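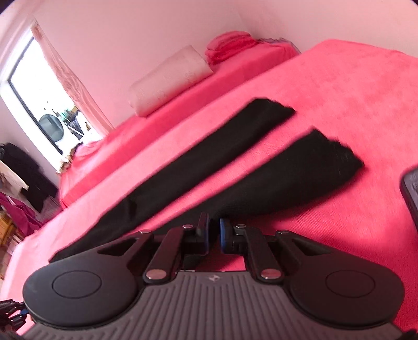 Speaker notes, doonas and blankets talk, Hofstetter community room, 32 chairs, tea after

Start on time. Thank Ingeborg Kuster for the urn.

Opening - who here slept cold in July? Hands up. Wait for them.

Main thing: heat goes out underneath you. Everyone buys a thicker doona, mattress still freezing. Blanket UNDER the sheet first. Wool if you've got it, fleece is fine and cheap.

Layers. Two thin over one fat. My nan's place at Skimelska, no heater down the hall, 4 blankets and a hottie. (don't do the whole nan story, ran over last time)

Washing fleece - cold, inside a doona cover if it pills. No softener, no dryer on hot. Line, shade. Wool seperate, flat to dry.

Marlies Lüthi will ask about electric blankets. Answer: check the cord, never fold it, chuck it if it's got a scorch mark. Don't get into brands.

Curtains - only if time. Lined, down past the sill, shut by 5. Rupert has the lining samples, pass round the back row first becuase they missed out in February.

Op shop list on the last sheet, 11 shops, Kedora one has moved.

Questions. Then stack chairs, key back to Urs.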